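Livis Opens Shared Kitchen and Break Space Program for Small Employers

FOR IMMEDIATE RELEASE
Sep 3, 2022

Livis, a provider of workplace meal services, today announced a new program that will help small employers set up and run a staff kitchen without hiring a food service contractor. The program, called Ellis, will open to new customers in October.

Ellis is intended for workplaces with fewer than 105 employees. Many of these businesses have no cafeteria and no room for one. Staff bring food from home, order delivery or drive somewhere for lunch. Under the new program, Livis will look over the space an employer already has, recommend a layout, supply basic appliances on a monthly lease and deliver a weekly order of prepared meals, fruit and drinks.

Livis tested the service at 10 workplaces over the past year. They included two machine shops, a dental office, a print shop and a regional call center. Employees at those sites bought meals through a sign-up sheet or a phone app, depending on what the employer preferred. All 10 sites have chosen to stay with the service.

"Most of the people we talked to had a microwave, a small fridge and a counter, and that was it," said Mali Owen, general manager of Livis. "They told us they did not want a remodel. They wanted lunch to be easier, and they wanted somebody to answer the phone when an appliance quit working."

Each site in the program receives a starter package. The standard package covers a countertop microwave, a compact refrigerator, a water filter, shelving and a set of reusable containers. Employers who already own appliances in good condition may keep them and pay a lower monthly rate.
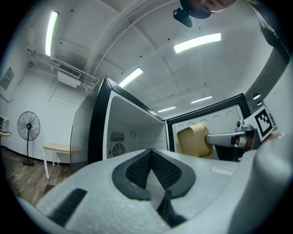

A microwave oven with the door open.

Meals in the Ellis program are cooked and chilled at the Livis kitchen and delivered in single portions. Every meal is meant to be reheated in a microwave in six minutes or less. Labels list ingredients, common allergens, heating time and a use-by date. The opening menu has soups, rice dishes, pasta, stews and several meatless choices, and it will change every two weeks. Breakfast items will be added later if enough customers ask for them.

Drivers will remove expired meals at each delivery and credit the employer for up to 6 unsold portions a week. During the test period, that limit covered the weekly unsold portions at all but one of the sites. Livis has since lowered the minimum order for the smallest workplaces.

The Ellis program can also be used in buildings where several small businesses share a floor. In that case each business holds its own account, and one of them is named as the site contact. The site contact receives the delivery notices and keeps the key or door code on file with Livis. Costs for leased appliances are split evenly unless the businesses agree on something else in writing.

Livis does not require a closed room. A kitchen corner in a larger open work area is acceptable as long as it has a grounded outlet for each appliance, a washable floor and enough light to read a label. A sink is preferred but may be up to one hallway away.
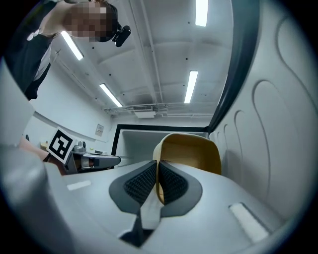

Appliance Leasing and Repair

Leased appliances will be supplied and serviced by Gollex, a commercial kitchen equipment dealer. Gollex will deliver the units, remove packing material, check the outlets and set the refrigerator temperature before the first food order arrives. Repair calls placed before noon on a business day will be answered the same day. If a unit cannot be repaired on site, Gollex will leave a replacement.

"Compact refrigerators in workplaces lead a hard life," said Meirion Beddoe, service director at Gollex. "The door gets opened all day long, people push things up against the back wall, and then the temperature drifts. A lot of our calls come down to a worn door seal or a shelf put in the wrong way."

Gollex will offer two refrigerator sizes at the start. The smaller unit fits under a standard counter and is suggested for sites ordering up to 40 meals a week. The larger one is a full-height model with a locking door. Either size can be ordered with a solid or glass door at the same monthly rate. Employers may change sizes once during the lease year at no charge. 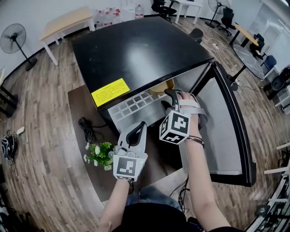

Photo: Courtesy of Livis

Employers remain responsible for wiping down surfaces and emptying trash. Livis will provide a one-page cleaning schedule and a refrigerator thermometer with each package. A staff member at each site should read the thermometer once a day and write the number on the chart. Drivers will check the chart at delivery and will not stock a refrigerator that reads above 40 degrees Fahrenheit.

Pricing and Availability

Monthly service for the standard package starts at $407, which covers the appliance lease, weekly delivery and repair calls. Meals are billed separately, either to the employer or directly to employees. Employers may choose to pay part of the price of each meal. There is no setup fee for contracts signed before the end of October. The contract term is one year, and either side may end it with 30 days' written notice.

A smaller plan without leased appliances will also be available. Customers on that plan receive the same menu and delivery schedule but must arrange their own repairs.

Account records and meal orders will be handled through Rimar, the ordering system Livis now uses for its catering customers. Existing catering customers can add the Ellis program to their current account and do not need a new login.

Employers who would like a site visit can request one by phone or through the Livis website. Visits take roughly an hour. The person requesting the visit should have a floor plan or a simple sketch of the space, the number of employees on each shift and a list of any appliances already in use.

About Livis

Livis prepares and delivers meals for offices, shops and training centers. The company began as a catering kitchen and added weekday delivery after requests from its catering customers. It operates one central kitchen and its own delivery vehicles.

About Gollex

Gollex sells, leases and repairs commercial kitchen equipment, including refrigerators, microwave ovens, dishwashers and ice machines.

Media Contact
Mali Owen
General Manager, Livis

###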